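Tidying up, one scrap at a time: our gallery

Hello and welcome to the picture page! I'm Tharushi Thambiah, and I look after the tidying study at Zorkbridge together with Imtiaz Saha and Ruwan Kodikara. Quite a few of you wrote in after our talk at Kutwood asking what the thing looks like when it's running, so I've finally sat down and sorted out a gallery. Last updated 19/01/2018.

Quick recap if you missed the talk. We want two arms to learn to clear rubbish off a surface and put it in a bin, and we want to know how much the mess itself matters during teaching. Half of our teaching runs use the same layout each time, and the other half get a fresh scatter (I do most of the scattering, it's the best bit of the job). We recorded 280 runs all told, threw out 195 of the early ones when Ruwan found the timing was off between the two arms – a grim afternoon, that – and then started again with a much better routine.

The result so far is that fresh scatters win, and by more than I'd have bet on. After training on fixed layouts the arms managed 3 clean tables out of 20. I'll put the fresh scatter numbers up once Imtiaz has checked my sums, but he's smiling, which is rare.

Paper is horrible, by the way. A ball is fine, you can get hold of it from any side. A flat scrap just lies there and the fingers skate over it. Fathima Cassim thinks we should be scoring flat and crumpled paper separately and I've come round to her view, so that's how the next tables will be laid out.

The workspace

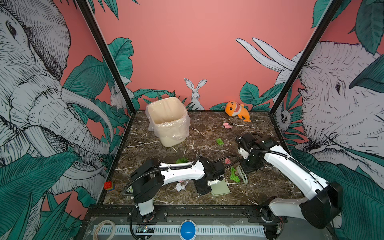

Both arms over the marble, with the lined bin at the back left and paper in pink, green and white still lying about. The orange shark by the back wall is my favourite thing in the building.

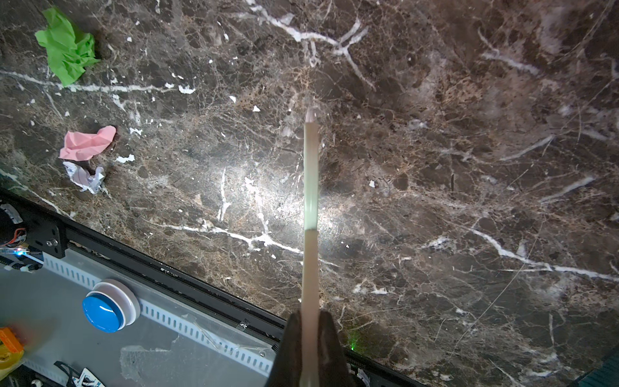 Down at gripper level, with a long pale rod held upright between the fingers. Green, pink and white paper over on the left, all nicely crumpled, so the easy sort!

Coming next

Nusrat Begum is writing up the comparison and hopes to have a draft out in February. I'm adding a second bin to the layout after that, so the arms have to choose where each bit goes – wish me luck. If you'd like the scatter plans or the scoring sheet for your own setup, drop me a line and I'll send them over. The Haque group have already had a copy and found two mistakes in it, both mine, both now fixed.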